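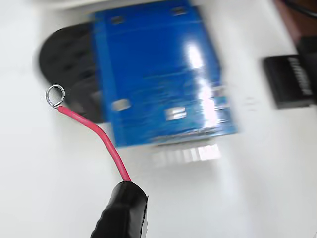

The Duan is a two-finger gripper kit for small home-built arms, and I've been selling it from my corner of the Mustasby shared workshop long enough to have strong feelings about it. I designed it for people like me, who have an arm on a table and a list of boring little bench jobs they'd love to hand over. Wiring is the big one for me. Anything with a ring terminal on a red lead, held down near the other end by a black wrapped fingertip with the shiny metal loop sticking out in front, is pretty much what I built this thing for! A bare hard finger lets a thin wire roll and then the loop swings off to wherever it likes. A soft wrapped one gives a little, the wire settles in, and you can get on with steering the loop toward a screw.

So, what you're buying. The Duan comes as a flat kit: two fingers, the palm plate, a servo, the linkage, a bag of screws, and enough wrap to dress the fingers several times over (you will redo them, I redo mine all the time). The kit weighs 185 grams built, without the cable. I've put one on three different arms now and the only one that complained was an old Stestex with tired shoulder servos, and to be fair it complained about everything.

I should say up front that it's a small gripper for small stuff. Wires, screws, header strips, little boards by the edge, pens, bottle caps. It opens wide enough for a AA battery held sideways and that's about the limit of what I'd ask of it. It holds up to 364 grams if the thing has flat sides and you've centered it properly. I wouldn't swing that weight around, though. If you want to lift a full mug, buy something bigger, and I'll happily tell you what my friends here use.

Putting it together

Most people finish it in an evening. The instructions are printed, on paper, because I hate scrolling a tablet with flux on my hands. You'll need a small Phillips driver, a 2 mm hex key, sharp scissors and some good light. Our benches have white tops and a bright lamp overhead, lovely for finding dropped screws and terrible for reading the numbers on a glossy board -- tilt the board away from you and they come back.

Do the linkage first and leave the servo horn off. Plug the servo in, send it to the middle, and only then press the horn on with the fingers half open. If you skip this, one finger will hit its stop before the other gets anywhere, the servo will buzz at you, and you'll be taking the whole palm apart again. I've done it twice this year and I wrote the instructions.

Tighten the pivot screws until the fingers stop wobbling, then back them off a quarter turn. Yufang Cai, who shares my bench, likes hers a touch looser than that and puts a dab of thread lock on each one. Her grip is smoother than mine, so I've started including a tiny tube of it. Use very little! It creeps into the pivot if you flood it.

Wrapping the fingers

This is the part I get the most mail about, so let me go on for a bit. The wrap is a stretchy black tape with a rubbery face. Start at the base of the finger, pull it snug, overlap each turn by half, and go over the tip last so the end is tucked on the outside where nothing rubs it. You'll get some creases on the side. Leave them. What you want smooth is the inside face, right at the tip, and a small flat spot there is good for holding wire.

Two layers is my standard. One layer feels more precise but wears through fast. Three is nice and cushy for round things, but then the fingertip gets fat and you can't see past it, and on a crowded bench you end up nudging the board you were trying to be careful around. Wipe the tips with a damp cloth when they get dusty, let them dry, and they go back to being grabby. If you get oil on them, cut the wrap off and start over. I've tried every cleaner in the cupboard and none of them bring it back.

Wiring and control

The servo takes ordinary hobby servo signals, three wires, and runs happily on 5 or 6 volts. Please give it its own supply. Don't run it off the pin on your controller board, even if it seems fine on the bench with nothing in the fingers. The first time it squeezes something solid it'll pull the voltage down and your controller will restart in the middle of a move, with the arm wherever it happened to be. Tie the grounds together and keep the servo lead away from anything that listens to a sensor.

If you have ring terminals on your power leads (I'd recommend them, I crimp them on nearly everything), get the loop under the screw flat and pull gently on the wire afterward. A loop that's only half under the head will work beautifully until the day it doesn't.

For software there's a plain sketch with open, close, and "close until it stops getting anywhere." That last one watches how hard the servo is working and eases off once it has hold of something. You'll want to tune it for your own arm. I start with the squeeze set low and bring it up one notch at a time with a bit of scrap wire in the fingers. Insulated hookup wire is forgiving. Bare stranded wire isn't, and it'll splay if you squeeze too hard.

Things I'd tell you if you were standing here

Approach wires from above and grab them a little way back from the end you care about. The closer you hold to the terminal the less it wags, but you need to leave enough room for the loop to clear whatever it's going over. I usually leave about two finger widths and adjust from there.

Keep the cable from the arm out of the pickup area. Sounds obvious, and yet I've closed the gripper on its own servo lead more than once.

Matte black parts on a black mat are a pain if you're steering by camera, and so are shiny ones under a hard light. A white tabletop helps with the first and makes the second worse. Urs Hämmerli hung a sheet of baking paper under his lamp and got rid of most of the glare for pennies. I copied him the same night.

And go slow at first. The gripper isn't strong enough to hurt you, but the arm behind it may be, so keep a switch where you can reach it without leaning over the table.

What fits

There's a plate for the Pluvbridge arms, both lengths, and a blank plate you can drill yourself for anything else. Tell me in the order note which one you want. If you don't say, you get the blank one. The drilling pattern is on the back page of the instructions at full size, so you can tape it straight onto the plate and punch through the paper.

What's changed in this batch

The kits going out from December 2018 have slightly longer fingers and a stiffer palm plate. The older plate flexed if you over-tightened the mount, and a few of you wrote to say the fingers met crooked after that. If yours does it, loosen the mount first -- that fixes most of them. If it doesn't, write to me and I'll send a new plate for the cost of the postage. The wrap is the same as before. I tried a cheaper one back in August and it went sticky on the shelf, so the rest of that roll is now holding my lunchbox together.

Spares

I keep servos, horns, screws and wrap in stock all the time. Fingers are sold in pairs. Palm plates I cut in small runs, so there may be a short wait. Everything ships in a padded envelope, and if you order wrap on its own I can usually get it out the next morning.

Part number for the full kit is 2,248, and please put that in the subject line when you write, along with which arm you're using. I answer everything myself, mostly in the evenings, and a photo of the gripper on your bench helps me a lot if something's binding or not closing straight.

Filed under: Grippers & End Effectors, Kits, Small Arms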